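About Plandmont

Plandmont is a rehearsal studio and small record label in Undham. We rent rooms to working bands, record live sets for release, and put out a short list of titles each year on vinyl and download. Most of what we handle is classic rock and hard rock, along with a few tribute acts that tour the region.

The business was started by Gerardo Galli, who played bass in the bar band Vultotier for most of his twenties and got tired of practicing in a garage. He took over the lease on the second floor of an old printing shop on Ghorbani Street and built two rooms there. Ilídio Teixeira joined the next year to run the recording side. He had been mixing live sound for touring bands and brought his own desk with him, and we still use it for smaller jobs.

We now have 5 rooms. Rooms 1 and 2 are the originals and fit a four-piece with a full drum kit. Room 3 is larger and has a riser, so bands can run a full show before going out on the road. Rooms 4 and 5 are used for overdubs, vocals and lessons. All rooms have a PA, two microphones on stands and a drum kit without cymbals. Bring your own cymbals, sticks and cables.

The label came later. Vultotier got back together for one night, Ilídio recorded it, and people at the show kept asking where they could get a copy. We pressed 100 records and sold them by mail. Since then we have recorded 236 live sets, in our own rooms and at clubs within driving distance. Not all of them come out. The band hears the mix first and decides, and the band keeps the rights to the songs either way.

Every October we hold the Undham Live Poll. Listeners vote for the best local tour, best live album and best cover. Last year we received 3678 votes, almost twice what we had the year before. Voting is free and limited to one ballot per email address. Winners get two days of recording in Room 3 and a pressing of the results. Bands on our own label can be nominated but can't win the recording time.

Room bookings are by the hour on weekdays and in four-hour blocks on weekends. Load-in is through the rear door, and there is a freight elevator. Please don't park in front of the bakery. If you need to cancel, let us know two days ahead and we will move your deposit to another date.

Send demos as links, not attachments. Gerardo listens to everything that comes in, but it can take him a few weeks. For recording quotes, tell Ilídio how many players you have, how long the set is and where you want to record it.

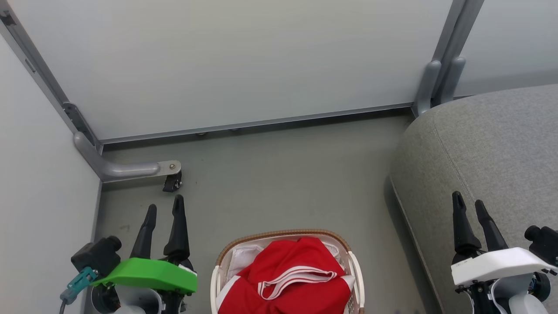

Touring acts often ask us about storage between dates. We can hold backline for up to two weeks if it is cased and labeled with the band name and a phone number. Anything on casters, like the small black one under the metal bracket, should be strapped down or have its brakes on before you leave it with us. We don't store vehicles or trailers. Storage is free with a Room 3 booking and is charged by the day otherwise.

Recent
Undham Live Poll: winners announced
Vultotier: Live on Ghorbani Street, second pressing
New drum kit in Room 2
Weekend block rates
How to send us a demo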